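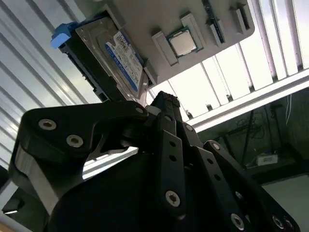

Fig. 1. Gripper under the parts tray, with a drive in its caddy, a CPU and a memory module.

2.2 Planning your budget

I'm Joelle, and I've bought parts for this Muter cell twice now — learn from my receipts!

1. List every part the gripper has to handle before you ask for a quote. Drives, chips and memory modules want very different grips.

2. Set aside $1,000 for trays and fixture boards. I put down $500 the first time and had to go back to Samer for more (awkward). 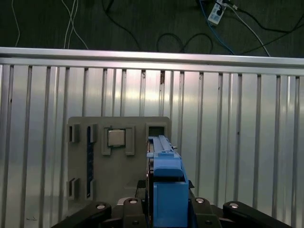 Fig. 2. Blue component held upright in front of the fixture board.

3. Order 2 sets of fingertips per gripper. Grulix ships them in 5 weeks, so get them on the first order.

Note: Price the wall and rail separately. Our Trutov quote left them out, and I only caught it in April.

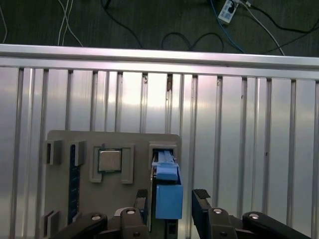 Fig. 3. Fingers either side of the light-blue component at the board's upper right slot.

4. Add a line for power strips and cable ties. It's small money, but you'll want it approved with everything else.

Caution: Don't sign for a gripper until you've checked its opening width against your widest part — restocking fees hurt.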